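Robots, fleece and a very long queue for tea

So on Wed 6 July I finally got myself to the open day at Deminley, which I've been meaning to do ever since Olumide went last year and wouldn't stop going on about it. It's a trek from us (two buses and a hill) but they'd laid on squash and flapjacks so I forgave them.

Downstairs was mostly big stuff. There was an arm moving crates from one belt to another and back again, all day long, poor thing, and a man from Koller telling everyone it could lift 200 kilos. My nephew would have stayed there until closing. I got a bit bored and wandered upstairs, and that's where the good bit was!

Hadiza Adebisi was running the folding table with Gaurav Kushwaha. They work on handling soft things - clothes, blankets, towels - and she said cloth is miles harder than crates because it never sits the same way twice. Makes sense, I can't fold a fitted sheet myself and I've had years. They use a gripper you hold in your hand and do the job with, and the recordings go towards teaching the robot. Gaurav reckons they've done 900 folds so far and he sees fleece in his sleep.

You could have a go, too. I got 10 minutes and was pretty hopeless to start with. You want to grab the cloth the way you would with your fingers, and you've only got two of them. 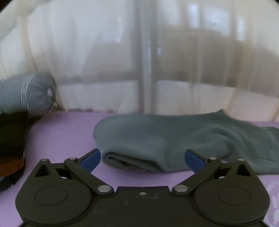 Jaws open, lining up on the rolled end of the grey-green fleece.

The light up there was lovely, all coming through a big white curtain. Bart Schouten had his turn after me and was much neater, which I'm choosing to put down to him being younger.

They're doing another one later in July if you fancy it. Get there before 11 and take your own sandwiches, the café queue was out of the door.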